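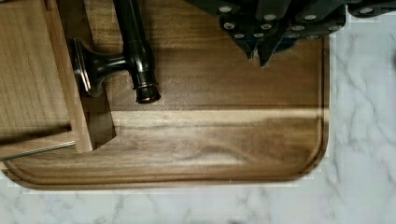 I spent most of January making a robot arm wipe, lift, nudge and put down kitchen things, and I have opinions now, so Nazma Saha gave me this month's slot (thank you Nazma, you may regret it). Last issue a few of you asked what the teaching sessions are like if you're the one with your hands on the controls. I'm not one of the engineers. I came over from the Gristura side to help out for a couple of weeks and then I just kept booking sessions, so what follows is the view from the chair.

First, the setup, for anyone who hasn't been upstairs lately. We work at the kitchen counter, the marble one with the gray veins, and most of the January tasks happened on or near the big cutting board with the groove running along its rim. You sit off to the side with a pair of handles that we all call the Guludell, after the project, even though the project is much more than the handles. You move your hand, the arm moves. You squeeze, the gripper closes. Everything you do gets saved, along with what the wrist camera saw, and one full go at a task is called a demo. By the end of the month the team had 3,070 of them. I did 220! I had a small cake.

Now the part I wasn't ready for: you have to be boring. My first day I was so proud of myself. I'd find a new angle every time, come in low, come in from the left, do a little swoop before the grab because it felt graceful. Nazma watched about ten minutes of it and asked me very kindly whether I wanted the robot to learn the swoop. I did not. Variety is great when it's the object that has moved, because then the arm needs a different approach and you're showing it one. Variety because I'm feeling fancy is just noise, and somebody has to throw it out later. A bunch of my early ones went in the bin, and fair enough.

The other thing is pausing. When you or I pick something up at home we hesitate all the time, we just don't notice. With the handles you notice. I'd hover over a thing while I made up my mind, and the arm would learn to hover too, because as far as it knows hovering is step two. Munasinghe's people ran into the same thing last year with their drawer tasks and their trick is to decide before you touch the handles. Look at the counter, say the plan out loud if you have to, then go. I felt silly muttering "collar, lift, over, down" to myself all afternoon but my times dropped to 18 seconds a demo and they stayed there.

Speaking of collars. The hardest object of the month for me was a dark bronze metal piece with a long shaft and a short arm that flares out like a little trumpet. We call it the trumpet, very original. It's shiny, so it throws back little spots of light, and it's round nearly everywhere you'd like to hold it. Two pointed fingertips on a round glossy shaft is not a happy marriage. If you close a hair off center it rolls, and then you're chasing it across the board while the recording ticks along. What worked for me was going in straight from above, much slower than felt natural for the last little bit, and closing only when both tips looked even in the wrist view. I also quit watching the real arm with my own eyes. I know that sounds backward! But the wrist view is what the robot gets, and if I'm using something it can't see, like the gap I can spot by leaning over sideways, then I'm teaching it a move it has no way of working out for itself.

Shadows count too, by the way. The gripper puts a soft dark patch on the wood right under the tips, and once you learn to read it, it's a lovely way to judge height. I'd been ignoring it for a week when one of the Sinen visitors pointed it out. I could have hugged her.

A question I get at lunch a lot: why not simply grab the arm and push it through the motion? We do, for some things. For wiping and anything else with pressure in it I like hand-guiding better, you can feel the counter through the arm and it comes out smoother. The trouble is that your own hands end up in the camera's view, and you stand where a person will never be standing when the robot does it alone. So for picking and placing it's the handles. I've got used to them. My shoulders less so, and I'd ask anyone signing up to please take the break after every block, even when you're on a roll. My worst demos all come from the twenty minutes where I thought I didn't need one.

And please, please mark your failures. There's a button for it. If the thing slips, press the button, finish the motion or stop, and move on. I was embarrassed by mine for the first few days and quietly redid them without marking anything, which made a mess for whoever was sorting the files (sorry, again). A marked failure is useful. They're training something to notice when a grasp has gone wrong, and it needs to see plenty of wrong ones. I have turned out to be a rich source.

As for how the robot is doing with all this, I'll leave the proper write-up to Nazma, but I did get to sit in on a test. It went for the trumpet from a spot I'd never used, came down slow at the end, and closed on the shaft just above the collar. Then it waited a beat before lifting. That's my beat! I do that! I may have shouted. I've been told the beat will be trained out of it.

We need 900 more demos for the next round, mostly objects lying at odd angles and a few with two things close together. No experience needed, and if you can parallel park you'll be fine. Training takes one session and I'm happy to sit with you for it. The sign-up sheet is on the Guludell page under "sessions," and the mornings fill up first, so grab one of those if you're not an afternoon person. Bring a sweater, the vent over that counter is fierce.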